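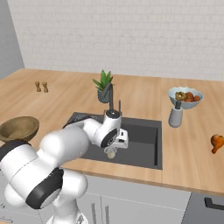
Grollarum had its open day in March, and I went along on behalf of our kitchen co-op in Grindon, where we run a shared prep space for small caterers. We have been looking at simulation packages for a while. A member wants to trial an arm for clearing and sorting work, and none of us wants to buy hardware before we know whether the job can be done at all.

The product on show was Trolldale, a library of simulated kitchens with a task editor on top. You choose a room, put an arm in it, set out the objects, and either drive the arm yourself or let a trained policy have a go. The company sells it by annual licence. A home-style kitchen comes in the base package. Commercial layouts cost extra, and that was my first question and my first small disappointment.

The office is on the second floor of a former printing works, with no lift on the street side. Signage was poor and I went up the wrong stairwell. Coffee was good. We were split into groups of 16 and given a talk, a demonstration and then time at the workstations.

Bartosz Śliwiński gave the talk. He looks after the scene library, which stands at 147 layouts. He spent a good part of it on how the rooms get varied: counter colours, wall finishes, where the sink goes, what has been left out on the bench. His point was that a policy trained in one tidy room learns that room and little else. He was frank that liquids are weak. Water from the tap is not modelled in the base package, so anyone interested in rinsing or washing will have to wait or look elsewhere.

The demonstration was a sink job. The kitchen had a white brick-pattern wall, pale wood counters and a dark grey sink, with a white and black arm reaching over the basin and the gripper pointing down at a small cream-coloured object on the bottom. Sinks are a fair test, in my view. The walls are straight and the hand has to go in from above without knocking the faucet. There was also a reasonable amount of clutter around it – a bowl of fruit, a pump bottle, salt and pepper shakers, a potted plant behind the faucet, and a roasted drumstick lying directly on the counter. Our health inspector would have something to say about the drumstick, but the mix of shapes is useful.

Sinan Ateş ran the session and took questions while it was going. Each task is run as a batch of 1000 attempts with the object placed differently each time, and the software sorts the failures by type: missed grasp, dropped object, contact with the basin wall and so on. You can click on any failure and replay it from another angle. I liked this part more than anything else I saw. A single success rate tells me very little, and a list of what went wrong is something I can take back to our members.

At the workstations I built a scene of my own. Placing objects is easy, by dragging. Resizing the counter was less so, and twice I ended up with a bowl sunk partway into the wood. The person beside me, from a dishwasher parts firm called Bùi, had the same trouble. Undo works, but only for object moves and not for changes to the room. Staff said a fix is coming in the next release. They did not give a date.

A few practical notes for anyone considering it. The trial licence lasts 48 days and includes the base kitchen and the full task editor. You need a decent graphics card, and the laptop I brought was not up to it. Scenes can be exported, although the failure reports only come out as a spreadsheet at present. Support is by email during business hours. Training for new users is a half-day course held at their office, or online for the same price.

I asked how well results carry over to a real arm in a real kitchen. Sinan said it depends heavily on the gripper and the lighting, and that customers should plan on tuning with the actual equipment. I would have liked to see figures from a customer site, and there were none on the day.

We have put our name down for the trial. I will use it to build something closer to our own prep sinks, which are deeper and sit side by side, and I will report back at the next members' meeting on whether the counter tool can cope with that. Parking behind the building is free after 4 p.m., and metered before then.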